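Grippers and end effectors > Two-finger or suction for soft fruit in sim?

benchtop_bodger
Right, I've got a Torberg parallel gripper and a Clullik suction cup both set up in the simulator, same arm, same fruit, and I can't decide which one to spend real money on. The job is picking bits of fruit off a board and putting them on a plate. Nothing fancy! I gave each gripper 100 goes at the apple and the fingers came out ahead, but the suction cup was miles quicker when it did get a seal, so now I'm dithering. Has anyone run both on the real thing?

sprocket_jam
Fingers, every time. I had the Clullik cup for a few months and on anything with a curve tighter than an orange it just sulks. Lovely on boxes though.

mossbank
Disagree with sprocket. Which cup did you have, the hard one that comes in the box? Swap it for the bellows type and it's a different animal. I've been picking plums with one since January and I'd never go back to fingers for anything with thin skin, you get dents whatever you set the force to.

sprocket_jam
The hard one, yes. I'm not paying extra to make the thing do what it said it would do on the page!

benchtop_bodger
Ha, fair. I've not got the bellows one modelled so I can't say. Denting doesn't show up in my sim either, the fruit is all rigid, so mossbank might have me there. Putting a couple of pictures up so you can see the sort of thing I'm on about (the overhead view is where I've been trying to get grasp angles from).

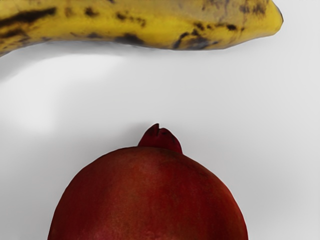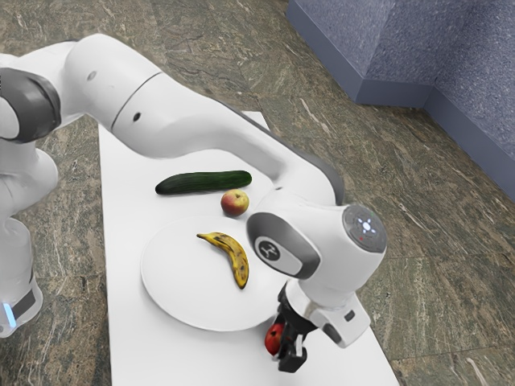 Banana and pomegranate in the first one, fingers on the red apple in the second. All rendered.

tinplate
Ooh, a pomegranate. How are you planning to get hold of that with two fingers? My worry would be how wide they open. I've got the older Torberg and it gives up on anything much bigger than a satsuma, and if you come in over the crown you've got that pointy bit sticking up at your palm.

benchtop_bodger
From the side, well below the crown, is the plan. It's tight. Pomegranate's the one I keep putting off if I'm truthful, the apple is easy and the cucumber is easy as long as you go across it. The banana is the one that winds me up. Grab it in the middle and it swings round, grab it near the end and it droops out of the fingers when the arm speeds up.

mossbank
Slow the arm down then?

benchtop_bodger
I did, and it helped, but then the whole run takes ages and I lose the will to live. Some 37 seconds for one banana!

gantry_crane_fan
Can I stick up for the camera here, everyone always argues about the gripper. In your overhead view the banana runs off the side and the pomegranate runs off the bottom. If your grasp finder only gets that much banana it's going to put the middle in the wrong place, and of course it swings round when you pick it up. I'd move the camera back before I bought anything at all. I use a Pluviren on a pole and it's up higher than I ever thought I'd need.

benchtop_bodger
Oh. Hm. That's annoyingly sensible. I'd been keeping it close for the detail, you get all the spots on the peel and I thought more detail would be better.

gantry_crane_fan
Spots don't tell you where the ends are!

sprocket_jam
I don't buy that it's all down to the camera. Droopy banana at the end grip is a pad problem. Put something grippier on the fingers, or bump the friction up in the sim and see if it goes away. If it does you know what to buy.

tinplate
What controller are you driving it with? I had the same swinging business on a Garrido and it was the default speed ramp, far too jerky at the start of the lift. There's a setting for it in the motion page, I've got mine at 2 and it was at something daft before.

benchtop_bodger
Garrido, yes, all on defaults. So that's camera back, friction up, ramp down, and I suppose I'd better do them one at a time or I won't know which did it.

mossbank
And get the bellows cup modelled before you spend anything. The Torberg was £567 last I looked and that's a lot of plums.

sprocket_jam
He's not picking plums.

mossbank
He might.

benchtop_bodger
Moved the camera back this evening and I'm leaving the banana going overnight with the fingers, everything else the same as before. Will post numbers when I've got them. tinplate, is that ramp setting per joint or for the whole arm? I can only find one box for it.

tinplate
Whole arm on mine, but mine's old. Try the advanced tab.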